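Bathroom Bits and Bobs -- Your Questions

Do I really need a clip for a tube that's nearly finished?

We think so, and Laurinda Meireles, who started these pages, wouldn't be without hers. Flatten the tube on a table, push everything up towards the cap, then fold the crimped end over and clip it down.

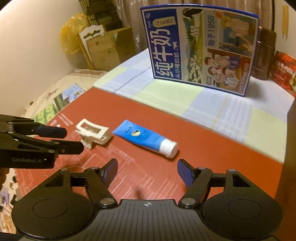 Blue squeeze tube and cream-white clip on the red board.

How many folds before I clip?

Two is usually plenty -- a thick wad of folds only springs open again, and then you're back where you began, bless it.

Will any clip do?

Most will, so do have a rummage in the kitchen drawer first! If yours slips, try one with a wider jaw.

Last updated 5/4/25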